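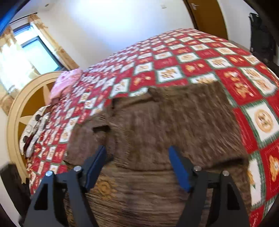
What is a slow fade in dating?

A slow fade is the gradual withdrawal of one person from a romantic or pre-romantic connection, carried out by reducing the frequency, length and warmth of contact over days or weeks without stating that the connection is ending.

Slow fade

The slow fade is a pattern of disengagement found mainly in the early stages of dating. It differs from ghosting, in which contact stops at once, and from a stated breakup, in which one party tells the other that the relationship is over. The term is used in advice writing and everyday speech. It has no clinical definition, and authors disagree on how long a fade must last before the name applies.

Terminology

"Slow fade" is borrowed from film and sound editing, where a fade is a steady loss of brightness or volume. "Fading," "fading out" and "doing the fade" are used in the same sense. The person who withdraws is usually called the fader. There is no settled word for the other party; "recipient" is used in this article.

A "mutual fade" is one in which both people reduce contact at about the same pace. Many writers leave mutual fades out of the category on the grounds that neither party is left waiting for an answer. A "fast fade" is one completed within a few days and is hard to tell apart from ghosting.

Characteristics

The pattern is made up of small changes, each of which has an ordinary explanation when taken alone. The changes most often listed are:

Longer gaps between a message and its reply
Shorter replies, often without a question in return
Fewer conversations started by the fader
Plans described in general terms, with no day or place
Cancellations without an offer of another time
A move from calls to text, or from text to reactions and symbols
Continued passive contact, such as viewing or liking posts

Passive contact is a frequent source of confusion. A person may stop answering messages while still viewing everything the recipient posts. Recipients tend to read this as interest. Viewing a post takes little effort and carries no commitment, and most writers on the subject treat it as weak evidence either way.

Stages

Rhona Niven's guide "Reading the Quiet" divides the fade into four stages, and her division is repeated in much later writing. In the first, the baseline, contact is steady and both people start conversations. In the second, the drop, one person's share of the contact falls but replies still arrive. In the third, the stall, plans are proposed and not confirmed. In the fourth, the tail, messages are rare and have no real content - a greeting, a holiday wish, a single word.

Niven places the greatest strain on the recipient in the second stage. By the third the recipient generally suspects that something has changed. During the drop the evidence is thin, and the recipient may spend a good deal of time comparing recent messages with older ones.

Critics of the model note that it is written from the recipient's side only. A fader may not be aware of any stages, and may see the whole period as a busy month.

Causes

Avoidance of conflict is the cause named most often. After two or three dates, a formal statement that things are over can seem out of scale with the connection. The fader may think that silence is gentler, or that the recipient is losing interest as well.

Uncertainty is a second cause. A person who has not decided whether to continue may cut back on contact while leaving the option open. Contact sometimes returns to its earlier level in such cases, and the fade is recognized as one only if it does not.

Competing connections are a third. People who meet through dating services may be talking to several others at once, and attention moves toward whichever conversation is going well. The early acquaintance is then dropped by neglect, with no decision made at any clear point.

Some reduced contact has nothing to do with interest. Work, illness, family trouble and low mood all lower the rate at which people answer messages. Messages alone rarely allow a recipient to separate these from a fade.

Survey findings

The Kerr survey, carried out among users of the dating service Vovurus, collected 3449 completed forms. Respondents were asked whether they had ever ended a connection by gradually reducing contact, and whether another person had done this to them. More respondents reported being faded on than reported fading. The authors offered two explanations: that a small group of people fade repeatedly, and that people do not recognize the behavior in themselves.

In a follow-up, 400 of the same respondents were asked how they would prefer to be told that someone had lost interest after a third date. A short written message was chosen by 64 percent. The remainder were divided among a phone call, a talk in person, and no message at all. When asked how they would themselves deliver the news, a smaller share chose the written message and a larger share chose no message.

Both samples were drawn from a single service and were made up of volunteers. The results describe that group and should not be applied to all daters.

Interpretation by recipients

Recipients commonly rely on reply time as a signal. It is a poor one when used alone. People differ widely in how they handle their phones, and a person who replied within minutes during the first week may simply be settling into normal habits. A change measured against the person's own usual pattern is more useful than any fixed number of hours.

Whether plans get made is generally considered the stronger signal. A person who answers slowly but proposes a time and keeps to it is not fading in the usual sense. One who answers quickly and warmly but never confirms a meeting may be.

Interest on the recipient's part affects the reading. Astley, in a short paper on early dating, describes two opposite errors. Hopeful recipients explain away each missed reply, and anxious recipients treat an ordinary delay as the end. The same person may make both errors on the same evening.

Responses

Three responses are usually described. The first is to match the fader's level of contact and let the connection lapse. The second is to ask directly, in one message, whether the other person wants to continue. The third is for the recipient to end the connection in words.

Advice on the direct question is fairly uniform. It should be short and sent once, and should be easy to answer in the negative. A typical form is: "I've enjoyed this but it feels like things have slowed down. Are you still interested in meeting up?" Lack of an answer after several days is normally taken as an answer.

Repeated messages, indirect tests and questions passed through friends are generally advised against. They seldom bring out new information and tend to speed up the withdrawal.

Use in dating services

Some services have tried to limit fading through design. Numine, a messaging add-on for daters, closes any conversation that has been inactive for 90 days and sends both people the same notice. The notice does not say who wrote last. Other designs include prompts that remind a user of an unanswered message, and prewritten closing lines that can be sent with one tap.

Objections to prewritten lines are that they read as cold and that recipients soon learn to recognize them. Supporters reply that a standard line is still clearer than silence. Reminders raise a separate problem: a reply sent only because of a prompt may lengthen the tail of a fade that was nearly finished.

Ethical discussion

Opinion is divided on whether the slow fade is unkind. Writers who defend it hold that very early acquaintances owe each other little, and that an explicit rejection after one date may be more awkward than a lapse. Those against it point to the time spent waiting by the recipient, who cannot easily act on an ending that has not been announced.

A common middle position ties the duty to the length and depth of the connection. Under this view a fade after a single meeting is acceptable, while a fade after several weeks of regular dates, or after any agreement to be exclusive, is not. The fader's safety is treated as an exception at every stage, and a person who feels threatened is not expected to explain.

See also

Ghosting
Breadcrumbing
Mixed signals
Unrequited love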